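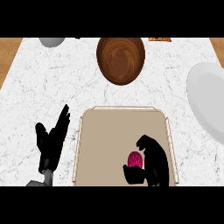
Is the Vultine two-arm kit worth the money if all you have so far is the simulator?

Depends on whether you want it for learning or for getting something done. For learning, maybe. For getting something done, I'd wait until you have seen one run on a real counter for longer than a sales clip.

rmazurek
Posted 2022-10-20
I asked the question up top, so some background. Pomberg sells the kit with a simulator you can download first. Arms are quoted at $2,000 each, shipping in December. I've spent 40 hours in the sim on tabletop jobs, putting small stuff into a tray and so on. It runs fine. That's sort of what bothers me.

pliers_and_tea
What bothers you about it running fine?

rmazurek
Marble counter, plain tray, nice even light. It can hold a glittery pink egg over a tray all day in there. I want to know what it does with my kitchen counter and a wet spoon.

su_bench
I have the older single-arm version. Sim to real was okay for me, not great. Took 7 evenings before it would pick up the same block twice in a row. The fingers are decent. The software updates are where they lose me.

dranasinghe
I think you're both being hard on it. Debashish here, I did a review of the beta for the Pliltedance newsletter. The sim isn't supposed to prove the hardware. It lets you write your code before the box arrives, and it does that well.

rmazurek
Then they should say so on the product page. What it says is "ready for your home on day one."

dranasinghe
Fair, that line is bad. I still wouldn't judge the arms by it.

pliers_and_tea
Did you pay for the beta unit?

dranasinghe
Loaner. Sent it back after 3 weeks. It says so in the review.

su_bench
3 weeks is when mine started drifting. Just saying. Recalibrate and it's good for a while, then you're doing it again. Support told me to tighten the mount. I had tightened the mount.

rmazurek
Did they ever fix it?

su_bench
They closed the ticket.

dranasinghe
The new wrist is a different part, so I'd be careful about carrying that over.

pliers_and_tea
Different part, same support desk. Remigiusz, ask them for the return terms in writing before you put down a deposit. I couldn't find any on the site.

rmazurek
Emailed them this morning. No deposit until I hear back. Will post the reply here, whatever it says.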